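Février, 22 h. Quelle journée chez Clavau ! J'ai enfin relu d'une traite le cahier de règles Tultico, version 8, et je l'aime de plus en plus – surtout le chapitre sur l'approche, que j'avais toujours survolé. Règle 54 : pinces ouvertes, pièce à mi-chemin entre les doigts, et on ne ferme rien tant que l'écart n'est pas noté.

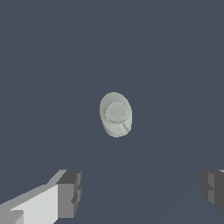 p. 89

Le petit objet vert-gris au disque rond, en simulation, sur fond ardoise uni. Les doigts sont bien écartés, il reste de la marge des deux côtés, j'adore ! J'ai recopié la règle en tête de mon carnet, avec la remarque de Žukauskas sur les tolérances : toujours écrire l'unité, même quand elle paraît évidente. Presque 1 000 essais à reprendre dans Emness à cause d'une unité oubliée, ça calme.

Demain je m'attaque au chapitre sur l'arrêt d'urgence. Il y a deux définitions de « zone libre » dans le texte et je veux savoir laquelle fait foi. Penser à demander la version annotée.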